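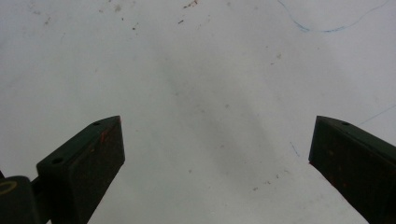
DRULTOLENT: Robots that wipe, fold and stack are still a fair way off doing the job without somebody standing next to them, according to results put out by Dellitz after a trial in the back rooms of Chaudhry, the household goods chain.

The firm ran two machines at the Drultolent shop through the winter. Mostly cleaning. Some shelf work, some folding, a bit of washing up in the staff kitchen. Of 287 jobs started, about 100 were finished with no human hand involved at any point.

That is better than Dellitz managed in its own workshop last year, the company said, though it did not give the earlier figure. It is also a long way short of what shops would want before paying for one.

The rest of the jobs were a mixed bag. Some were stopped by staff, some by the machine itself, which is built to freeze and bleep when it loses track of what it is doing. A good many were finished in the end but with a nudge – a cloth put back in the fingers, a box turned the right way round, a chair moved. Dellitz counts those as failures. Not every firm in the trade does, and it makes comparing one lot of results with another close to useless.

Wiping down turned out to be the surprise. It had been put on the list as the easy one. A flat surface, a cloth, a spray bottle. Visitors who came to watch tended to expect the trouble to come with cups and plates.

But getting a worktop clean asks for something the machines are poor at, the company said, and that is knowing when to stop. A crumb moves when it is pushed. A dried-on speck does not. Pen ink smears or stays exactly where it was, depending on the pen. The machine goes over the lot in the same way with the same pressure, looks again, and has to decide if what is left is dirt, a stain, a scratch or just a shadow from its own fingers.

Early on it tried to wipe away its shadow a fair bit. That has been mostly fixed, by having it move clear and look a second time, but it adds time to every pass. Grey smudges remain a problem. On a white top they can look like poor lighting, and poor lighting can look like a smudge.

Staff at the shop were asked to mark each surface afterwards as clean, nearly, or no. "Nearly" won by some distance. One worker wrote in the comments box that it was a bit like having a teenager do it. Another put that she would rather do the tops herself but would be happy for it to take the bins.

Bins were not part of the trial.

Gripping was the other sore point. The fingers on both machines are hard blocks that close together like tongs, cheap to make and quick to swap. Fine for a box. Fine for a bottle, mostly. Less fine for a damp cloth lying flat, which has to be pinched up from a surface it is more or less stuck to. People do it with a fingertip and never think about it. The machines would come down, close on nothing, go up again and carry on as if the cloth was there.

Dellitz has since added a check so that the machine looks at what it is holding before starting. Simple enough. It should of been there from the start, the company's notes on the trial say, and the notes are fairly blunt in other places too.

The software running both machines is called Flalik and was written in-house. It learns from people doing the chore first, using a hand-held version of the same gripper with a camera fixed to it. Somebody picks up the tool, does the wiping or the stacking with it, and the recording goes in the pile. Do that enough times in enough different rooms and the machine gets a rough idea of how the job goes.

Rough being the word. Recordings made in one kitchen did not carry over as well as hoped to another, and a change as small as a different colour of cloth set things back for a day or so. Shiny surfaces were worse than matt. Patterned ones worse again, with the machine scrubbing away at a printed fleck that was never going to come off.

Shelf work went better. Putting boxed goods on to an empty shelf at waist height was the strongest result of the lot, and the one Chaudhry is said to be most interested in. Same size box, same shelf, same height, over and over. Anything below the knee was slow. Soft packets were dropped or squashed, and anything hanging on a peg was left out after the first week.

Folding was tried on tea towels only. The shop sells a lot of them and they come back off the display in a heap. Square ones in a thick cotton went all right, if slowly. Thin ones ended up as a sort of roll. No shirts were attempted and the company said it had no plans to attempt any this year, whatever may have been shown in videos elsewhere.

On speed the notes are short. Slower than a person at every job tried. Much slower at wiping. The argument for machines has always been that slow does not matter if it is going on overnight with no one waiting, and there is something in that, but the Drultolent machines were not allowed to run with the building empty. The insurers would not have it. So for the whole trial somebody was paid to sit there, and that somebody could have wiped down the tops in a few minutes and gone home.

Both machines were in one piece at the end. The grippers were scuffed and had picked up marks from whatever they had been rubbing against, and one set of fingers was replaced after it began leaving marks of its own on a display unit. Screws worked loose more than expected. Cleaning the machine itself became a regular chore, done by hand, a point that was not lost on shop staff.

For people hoping for something at home the news is thinner still. Shops are tidy next to houses. Things are kept in the same place, floors are level, nobody's cat is asleep on the worktop. Dellitz said it had done a handfull of runs in lived-in kitchens and would not be publishing those until there were more of them. Asked if they had gone better or worse than the shop, it said worse.

It would not put a date on a home model, or a price.

What it does have planned is a second round at the same shop beginning in June, this time with wiping and shelf work only. Folding has been dropped for now. So has the washing up, after problems with suds hiding what was in the bowl. The machines will get a softer pad on the inside of each finger and a lamp mounted to one side, to try and sort out the shadow trouble properly.

There will also be more recordings. The company wants people making them in as many different rooms as it can get into, and wants the rooms left as they are, crumbs and pen marks and all. Too many of the first batch were done on surfaces that had been made dirty on purpose, with the mess in a neat patch in the middle, and the machine learned to look in the middle. Real mess is spread about. It goes up to the edges and round the back of the kettle.

Chaudhry has agreed to the second round but has not ordered any machines. The chain said jobs at Drultolent were not affected by the trial and would not be by the next one. Staff there have asked for the bleep to be turned down.

Results from the second round are expected in the autumn. Dellitz says it will use the same rule as before, so any job that needs a hand will go down as a fail.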